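### 3.2 Wood underfoot and the sound of small rooms

What delighted us most in the Tremodwood survey was how much the floor pattern mattered to the people living with it. We collected 290 written responses from tenants in Jasport, and nearly 40 of them brought up herringbone without being asked! Several wrote that the zigzag made a narrow room feel wider, and one tenant described following the lines with her eyes while on the phone. Straight planks drew far fewer comments, even in homes where they had been laid with great care.

Light wood came up again and again as well, usually next to remarks on white furniture and daylight (Figure 2).

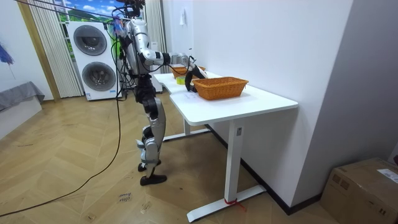

**Figure 2.** Herringbone floor in a light wood, with a white L-shaped desk and an orange woven basket. *Photo: Viketti project archive.*

Sound turned out to be the richer story. We had expected people to complain about footsteps, and they did - but they also wrote warmly about them. A hard floor tells you who is coming down the hall. Families in the Yupanqui building, where many rooms have no rugs at all, could name each other by their steps, and some said they missed this after moving to carpeted homes.

We coded these comments separately from noise complaints, which are treated in Section 4. The two groups overlap in places, and we kept a response in both wherever the writer seemed to mean both.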